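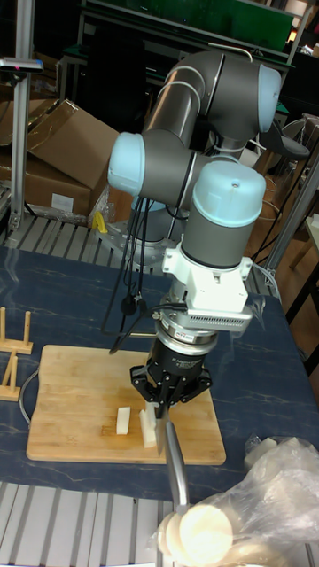

Good morning, and thank you for the invitation to Løken. My talk is about teaching a robot to cut, when the teacher is a person with a remote control in the hand. I will speak first about the recording, then about the mistakes, then about what we keep. In our project, which has the name Serar, the cutting work looks simple from the chair of the operator. It is a soft block, a board and a knife. But look at how near the gripper fingers are to the board. At this height the operator has very little room, and a small movement of the hand becomes a large problem for the arm. The silver ring above the gripper measures force and torque, and I will come back to it in the second part. (Wait here. Let people look.)

Part one, recording. We did two kinds of teaching in Clernitz. In the first kind, the person takes the arm by hand and leads it through the task. In the second kind, the person sits at a distance and drives it with a hand controller. Leading by hand is faster to learn. New people can do it after a short introduction. But the hand of the person also pushes on the arm, and this push goes into the force signal. For picking up a box it does not matter so much. For cutting it matters a lot, as the force is the thing we want to learn.

So for cutting we changed to remote control in July. We recorded 300 demonstrations, and after checking we kept 210. (Say the numbers slowly. Last time somebody asked me to repeat them.)

Part two, mistakes. Why did we throw away 90? Most of them had one of two problems. The operator pressed down too hard at the end of the cut, when the blade was already on the board. Or the operator stopped in the middle to think. A pause is natural for a person. The robot learns the pause too, and then it stands still in the middle of the food, and everybody in the lab waits.

The pressing we could find from the force curve. There is a sharp peak at the end, very easy to see. The pauses we first looked for by eye, and this was a bad idea, it took us too many evenings. Now a small script marks them, and a person only says yes or no.

I should also say something on the view of the operator. With remote control you do not feel the knife. You see it, and you see a force bar on the screen. Our operators told us that they looked at the bar only in the beginning. Later they listened to the motors. I do not have data for this, but I believe them.

(If time is short, jump to part three now.)

Part three, what we keep. From each demonstration we keep the path of the wrist, the opening of the gripper and the force. We also write down which operator made it. In the Plirnach data set, from our earlier project, we did not write this down, and we regret it. Two people cut in two different styles, one with a straight push and one with a slow saw movement. If you mix them, the robot does something between, and it is not a good cut.

Questions I expect: Is the knife safe? Speed is limited, and the operator has a stop button next to the left hand. Can it cut hard food? We have not tried carrots with the trained model, so please do not promise this to anybody.

Last slide, contact address. Leave it on the screen during the questions.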